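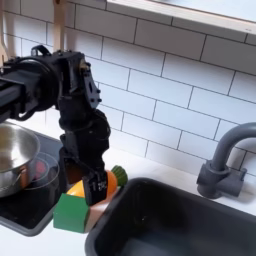 Negin Kordestani asked whether the carrot has to go in the pot, or whether the sink counts as well. Both count, as long as you name the target before the run starts. Write it in the first column of the log sheet.

## Lab 2: Pick and place at the toy kitchen

Read the Nallov safety page before you come in. Work in pairs - one at the controls, one at the stop button.

**Task**

1. Home the arm and check that the gripper opens and closes fully.
2. Pick one toy from the counter and place it in the named target.
3. Return to home. Reset the toys by hand with the arm paused.

Each pair records 100 runs. Keep the failed ones and mark them F. A drop outside the target is a failure, and so is any contact with the faucet.

**Settings**

- Speed limit: 300 mm/s
- Approach from above, gripper angled if needed
- Leave the grip force alone until Lab 3

Last term's class logged 166 usable runs in all, and most of the failures were blocks lying close to the sink edge. Try those positions early.

Upload logs to the Fogh folder by 5 p.m. the day before the next lab. Reports are one page, plus the log.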